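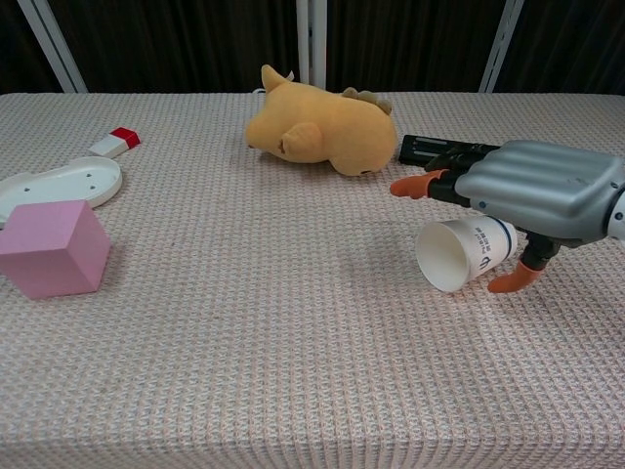 waffle cloth on the table, pinkish white

Washing waffle weave without it shrinking??

ykaram_lina: OK so I bought two of these waffle tablecloths and I love them, but the first one came out of the wash so much shorter! I did warm water and a regular dry (I know, I know). Is there any way to stretch it back, or do I just own a very fancy dish towel now?

felib: Soak it in cool water, pull it gently both ways while it's damp, then lay it flat. You'll get some of it back. Never the dryer with waffle, the grid pulls in on itself.

moussa484: Have to disagree with felib. I dry mine on low every week and take it out a little damp. Line drying makes it stiff as a board. What shrinks it is the hot wash.

felib: Low heat is still heat! Mine is cotton and it lost a whole hand's width that way.

hiba_k: Is yours the Cestance one? I paid 300 for a set with napkins and the label says cold only. Also skip the fabric softener, it flattens the texture.

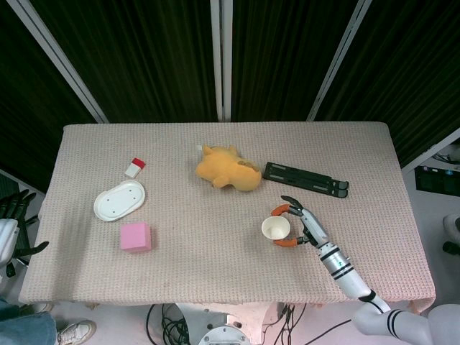

same kind of cloth from above, you can see the weave

ykaram_lina: No, mine came from a little shop, no label at all. Cotton, I think? Trying the soak tonight with the short one and leaving the good one alone.

moussa484: Fine, but do NOT iron it after. We can agree on that much, right felib?

felib: Agreed lol

Comments (2)

Araceli T.: Did the soak on mine and got the length back but now it's narrower. Pull the sides too!

Guest: Does this work for waffle robes?

Contact us | © Ralau Home Forum | Back to top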